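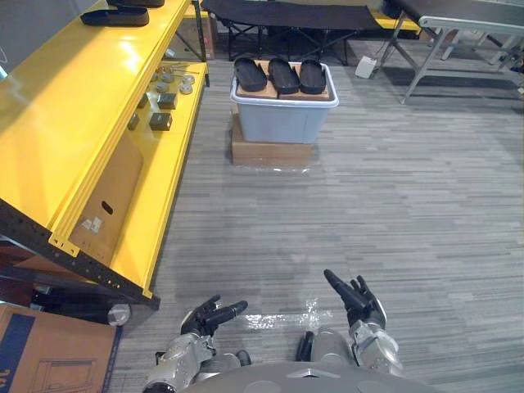

Workshop floor storage is the keeping of small parts, trays and packing in open shelves and in bins stood on the floor, mostly in rooms that were offices or shops before. The term covers wheeled and fixed units alike. A common layout has one large shelving unit along a side wall or side of the room and a bin out on the carpet, as with the yellow shelves and the light gray plastic bin stood on its flat piece of brown cardboard. Metal discs, rods and small blocks go on a lower shelf, trays higher up. Casters on heavier units, not always locking.

History

Open shelving of this sort came in with small repair shops. Hamish Tapsell set out a plan for it in a pamphlet, Floor and Shelf, written for the Skostside workshops – 39 pages, mostly drawings. Tapsell wanted every part visible from standing height and no lids anywhere. Later users kept the shelves and droped the rule on lids. Arnout Verbruggen's revised plan added bins for offcuts and wrapping, emptied each January in the original scheme, far more often in practice.

Parts of a unit

Uprights and rails. Usually metal, often perforated, so that hooks, brackets or side panels can be fixed at any hole. Spacing varies by maker and the two main patterns, Kakix and Villanueva, do not mix.
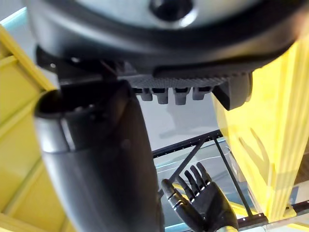
Perforated rail with a row of small, regularly spaced holes; two thin black rods are connected to it.

Shelves. Bright colours are prefered for small dark parts, which get lost on gray or black. The Flunus pattern has 5 shelves and a stated load of 100 kg for the whole unit.

Side panels. Cardboard or thin board. Cheap, replaced when torn. Some have a cut-out hole.

Floor bins. Plastic, open topped or lidded. On carpet a flat base is put underneath to stop the bin sinking and marking the pile.

Upkeep

Shelves wiped down, casters cleared of thread and fluff. Plastic film from new deliveries goes straight in the waste – slippery underfoot, and it jams under wheels. Flat cardboard is kept for bases and panels.

See also: pegboard, parts tray, tool trolley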